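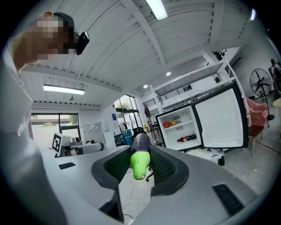 Skusis Home & Kitchen Forum > Cooking > Vegetables
January, 7:42 pm
Started by trondach_tess

Eggplant: salt it or skip it?

OK so I bought way too many eggplants (they were marked down and I have no self-control) and now I need to settle something. My mother salted every eggplant she ever met. Slices on a rack, salt, an hour of waiting, rinse, squeeze, the whole production. I did it tonight with the first one and it tasted... like eggplant. Same as the ones I was too lazy to salt last month. Are we all still doing this?

Also, how do you pick a good one? I go for shiny with a bright green cap and hope for the best.

----
plidard222
Shiny and green on top is what I look for too. Then I push a thumb in near the bottom. If it springs back I buy it, if the dent stays I put it back and pretend I wasn't there. Brown dried-up cap means it's been sitting around.

Salting, no. I quit years ago. The ones at the store now aren't very bitter to begin with.

----
oven_at_401
Going to disagree with plidard here. I don't salt for bitterness, I salt because unsalted slices drink oil like crazy. I fry a lot of it, and the salted ones come out creamy in the middle while the others come out greasy. Half an hour is plenty, you don't need the full hour. Pat them dry though!! Wet eggplant in hot oil is a bad evening.

----
trondach_tess
Hm, OK, I was roasting, so maybe that's why I couldn't tell. What temp do you roast at? I did 400 and the edges got dark before the middle was soft.

----
oven_at_401
Ha, well, 401. My oven is from overseas and the dial only does Celsius, so 205 is where it lands. Cubes about an inch, one layer, more oil than feels right, and don't crowd the pan. If the edges go first your pieces are probably uneven.

----
beanpot1274
I never fry it anymore. Whole eggplant, poke it with a fork a few times (please poke it — I skipped that once and spent the night scrubbing the oven), straight on the burner or under the broiler until it collapses. Scoop it out, drain it in a strainer, lemon, garlic, tahini. No salting and nothing to argue over.

----
plidard222
I'd argue over the tahini. Yogurt!

----
beanpot1274
Absolutely not. Yogurt makes it runny and you lose the smoke.

----
plidard222
Then strain the yogurt. The Alaoui deli by me does it with thick yogurt and a little mint and they sell out before lunch.

----
trondach_tess
I have enough eggplants to try both, so I'll make one of each and report back. How long do the raw ones keep? Mine are in the crisper drawer.

----
squashy118
Mine get spots in the fridge after three or four days. I leave them on the counter if I'm cooking them soon, out of the sun, and not next to the bananas. And don't cut off the stem until you're ready to use it.

Peel or no peel, by the way? I leave the skin on for roasting but my kids pick it off and leave it on the plate in little purple piles.

----
oven_at_401
Peel it in stripes. Enough skin to hold it together, less for them to pick off. Big old ones I peel all the way.

----
trondach_tess
Update, both dips made. Tahini won at my house but the yogurt bowl got emptied too. Frying the last two tomorrow, salted, half an hour, patted dry.

Contact the moderators | © Skusis Home & Kitchen Forum | Back to top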